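About Pluvside

We write the software that tells robot arms what to do next, and what to do when that was the wrong idea.

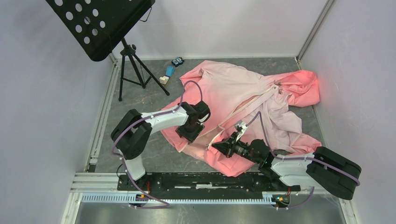
Two arms, one pink garment, and plenty of wrinkles to plan around.

Pluvside started in April with a planner called Dravach, built for boxes. Boxes hold still and keep their shape. Customers, sadly, own clothes.

Dravach now handles cloth. It picks the grasp points, splits the job between two arms and keeps the elbows apart. Clesteck, our replay tool, stores every attempt so we can study the bad ones in slow motion. It holds 3,746 runs so far, and the early ones are kept under a password.

We are 9 people on the second floor of the Mendoza building, with almost 30 opinions on how to fold a sleeve. If you have a soft, floppy problem of your own, write to us — we answer faster than we fold.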